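Project report, summer term
Zeyu Tan
Friday, July 12, 2019

# Can a machine clear the table yet?

## 1. Question

My question at the start of the term was whether a robot hand can do the small jobs a person does at home or at a workbench without thinking: pick up a cup, put away bricks, press the right button, sort nuts onto a plate. I limited the project to tabletop work. Walking, doors and laundry are left out.

I used three sources. The first was reading, mostly product sheets and the course papers. The second was a visit to Brasgate, a packing shop that bought an automatic line in February. The third was time in the Isgate lab watching tabletop tasks and keeping a log.

## 2. What shops already do

Brasgate packs small hardware for other firms. Their line takes parts from a feeder, drops them into a bag, seals the bag and prints a label. It handles 300 bags an hour when it is set up for one part. The shift lead told me that changing from one part to another takes 13 minutes if nothing jams, and that a person still stands at the end of the line to pull bad bags.

The line works well because everything arrives the same way every time. The feeder turns each part so the gripper never has to look for it. When I asked what happens if a part comes in upside down, the answer was that the line stops and someone walks over.

The rest of the floor is still done by hand. Mixed orders, returns and anything soft go to the benches. Two people at the benches had worked with an earlier machine from a supplier called Ratska, which was supposed to take over returns. It was sent back because returns come in torn boxes, half-open bags and odd bundles, and the machine needed each one laid flat first. Laying them flat took as long as doing the return.

## 3. What the home adds

A home is closer to the returns bench than to the packing line. Things are left where they were last used. I made a list of the chores in my own apartment for one week and marked which ones involved an object that is always in the same place. The dishwasher buttons and the light switches passed. Cups, clothes, toys, mail and food did not.

Cups deserve their own paragraph. They are light, so a hand that bumps one will move it or knock it over. Thin plastic bends under too much force and slips under too little. A cup standing on a hard counter and a cup standing on a couch cushion are two separate problems, and a person changes grip between them without noticing. For a controller, the soft surface means the cup can tilt while the fingers are closing.

## 4. Tabletop tasks

I kept my log under four headings: grasping, pressing, building and sorting. Grasping and pressing got most of my time. Building with bricks I only covered in outline, as it needs two hands for most steps and I wanted to keep to one.
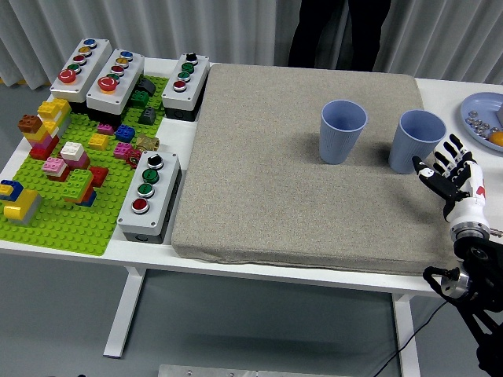
*Figure 1. Robotic hand with its fingers open beside two light blue cups on the cushion pad. Brick baseplate and push-button boxes to the left.*

**Grasping.** The best attempts in my log were the slow ones, where the fingers spread wide, reached the cup and then closed in small steps. When the approach was fast the cup was often touched by one finger before the thumb was in place. I logged 6 clean lifts in a row on the last day, which was the longest run I saw. A clean lift means the cup left the surface upright and was set down upright.

**Pressing.** This was easier than I expected for large buttons. A red mushroom-style button is a big target and does not need an exact angle. Small buttons in a column are harder, because a finger that lands low can push the one underneath. My log does not separate misses caused by position from misses caused by angle, and it should have.

**Building.** Pulling two bricks apart takes a firm grip and a twist. I did not see this done by a machine and can't report on it.

**Sorting.** Small metal nuts are a problem for fingertips of any thickness. Pouring them out works. Picking one from a pile was the slowest job in the log, at over 2 minutes for the worst case, and I stopped logging it after that.

## 5. Cost

I could not get a real price for a dexterous hand. The Kang catalog in the lab lists grippers with two flat fingers and says to call for anything else. Brasgate would not tell me what they paid for the line either, only that it has to run most of the day to be worth having. No cup in my apartment needs to be moved that often.

## 6. Findings

Machines can do shop-floor chores now where the part, its position and the order of steps are fixed. They can do parts of household chores, one object at a time, slowly, with a person nearby. I found no case of a machine clearing a mixed table from start to finish.

The gap is widest where objects are light, soft or piled up. Speed is the second problem. Even where a lift went well, I could have cleared the table by hand in the time it took to move one cup.

## 7. What I would change

- Time every attempt, including the failed ones. I started doing this too late.
- Use the same cup on a hard surface and on a soft one and compare.
- Go back to Brasgate on a day with mixed orders.
- Ask the bench workers first. They knew more about what goes wrong than the product sheets did.

The log and the chore list are in the appendix folder.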